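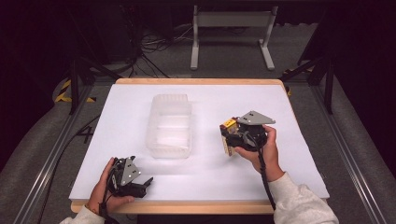

Petchrat commented under my December post that the new Nenska planner fixes the timing drift, and that I should stop complaining and update. So I updated. I replayed 300 demos through it and 16 still came out with the left and right grippers out of step. The release notes call this "resolved." I'd call it smaller. 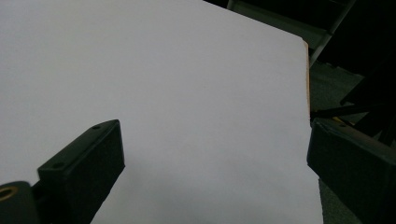 Left and right fingers, pale sheet between them.

My old alignment script is 8 lines long and I'm keeping it until Prevau ships a log I can read.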